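# Teaching an arm to swap RAM, week whatever

The arm lives on the end of my bench at the shared workshop, between the drill press and a box of Nakpan servos I swore I'd return in May. Its job, in theory, is to pull a memory module out of an old workstation and put it back. I can do this by hand in ten seconds. The arm has now had 402 goes at it in some form, and I'd prefer not to discuss the average.

This round I reprinted the fingers. The old ones flexed like liquorice, so the new pair are thicker, black, and bolted to a Destetti mount that came with 11 screws for 10 holes. The spare is in a jar. It will outlive me.

I also moved the wrist camera so it can see past the fingertips. The Dell board is a decent sparring partner: latches in two colours, cables draped over everything, and a processor sitting right where a clumsy gripper would like to lean. I've put a no-go zone over the socket in Zavthorpe, my planning script, named after nothing. 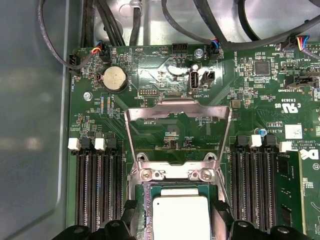 Latches are the next headache. Pushing one open takes a sideways shove, and my force limit is set by a coward (me). I've bumped it up a notch and will run another 114 tries overnight, with the colour threshold redone so it stops ignoring the black ones. If the fingers crack I'll print another set in the grey filament, which I've got far too much of.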